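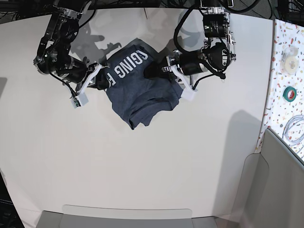 Folding a T-shirt from a heap is slower than folding one that has been laid out, and most people start from a heap, as that is how washing comes out of a basket. The method on this page starts there. You need a flat, clear surface wide enough for the shirt with its sleeves out. A plain white tabletop is a good choice for a dark shirt such as the navy one with the white block capitals, as the edges show up well against it. Printed lettering helps too. If the letters are upside down to you, turn the shirt round before you do anything else.

What you need
A table or worktop, wiped and dry
The T-shirt, fully dry
A drawer or shelf 22 cm deep or more

A folding board is not needed. The Fagerlund board works with this method if you already own one, but it is made for larger shirts and leaves small ones too wide for a narrow drawer.

Step 1: Find the shoulders
Pick the heap up anywhere and feel for the neckband. It is thicker than the rest and easy to find by touch. Follow it to a shoulder seam on each side and take one seam in each hand. If you get hold of the hem by mistake, let the shirt hang, look for the sleeves and start again from there.

Step 2: Open it out
Move your hands apart until the cloth between them is straight, then stop. Pulling harder stretches the neckband, and on a thin jersey it will not go back. Give the shirt one shake downwards. If part of it is still twisted near one hand, put that side down and pick it up again closer to the seam.

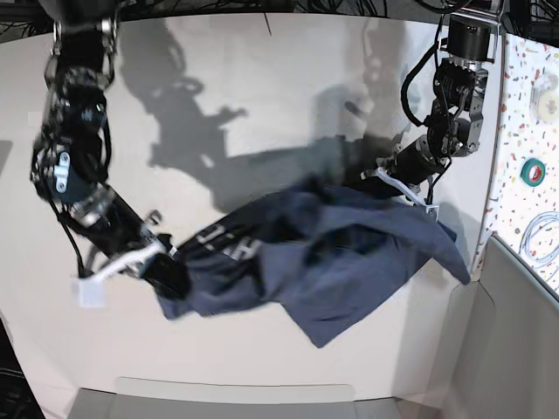 Navy T-shirt held up between two points, with the left end still twisted.

Lower the shirt on to the table hem first, front side down, and let the shoulders come down last. Smooth from the middle towards the sides with a flat hand. Check that both sleeves are out, as one is often caught underneath or turned inside the body.

Step 3: Fold the sides
Take the left side in to the middle of the back, sleeve included. Fold the sleeve back on itself so that it lies along the fold and does not cross the centre line. Do the same on the right. You should now have a long strip of even width from shoulder to hem.
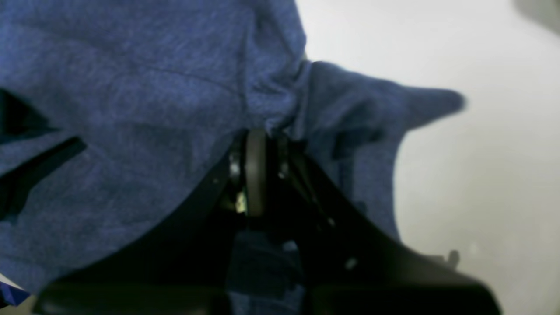 Soft knits tend to creep back while you work on the other side. Rest a forearm on the first fold, or put something light on it. A paperback will do. Heavier cotton stays where it is put and needs no help.

Step 4: Fold the length
For a shelf, fold the hem up to the neckband, then fold in half again. For a drawer, fold the strip in thirds so that the shirt will stand on its edge. The Irkberg drawers in our hall take the thirds fold with a little room above. The Trolier ones are shallower and need one more fold.

Towels
Hand towels go the same way, without the sleeves. Fold the long sides in to the middle, then fold the length in thirds. Press down with the whole hand after each fold, as terry is springy and a towel folded loosely opens up again in the cupboard. Bath towels want halving lengthways first.

Comments 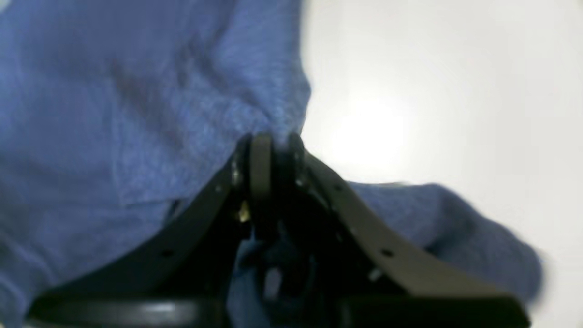
Trurudum wrote: I do my towels in half and then thirds, never sides to middle, and they sit flatter in the airing cupboard. The shirt method worked for me though. My only trouble was long sleeves, which I had to fold back twice before they stayed inside the strip.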